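Keeping the Small Field Open

The airfield manager at Corncombe has held the job through a great many changes, and over a pot of tea in the old briefing room she was happy to talk about nearly all of them. What I had come to ask about was night landings, which the field lost last winter and got back in June.

"People think a runway is just there, like a road," she told me, pouring. "But the lights went in before I started here, and one by one they were failing, and you simply can't have that when somebody is coming in from Fidirden in the dark with a family on board."

The field has 238 runway and taxiway lights, and every one of them was replaced. The work was done by Tinesa, a contractor that usually takes on much bigger airports, and it took 3 weeks longer than planned (she laughed at that, though I gather she wasn't laughing then). Flying clubs nearby chipped in, and so did 300 local households.

"I still can't quite get over that," she said. "Most of those folks have never sat in a small plane in their lives! They just like hearing us go over."

She would love to see an air taxi service next, and has her eye on an operator already flying out of Tambunan. For now she is content to stay late and watch the evening arrivals come in.
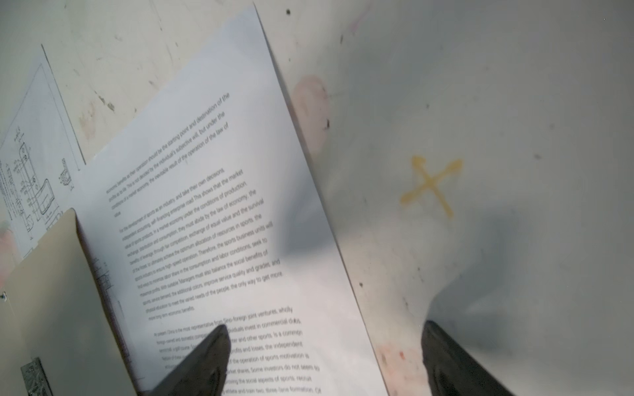 Can visiting pilots land at Corncombe after dark?
Visiting pilots are welcome at night as long as they call the airfield office ahead of time and get permission before they set out.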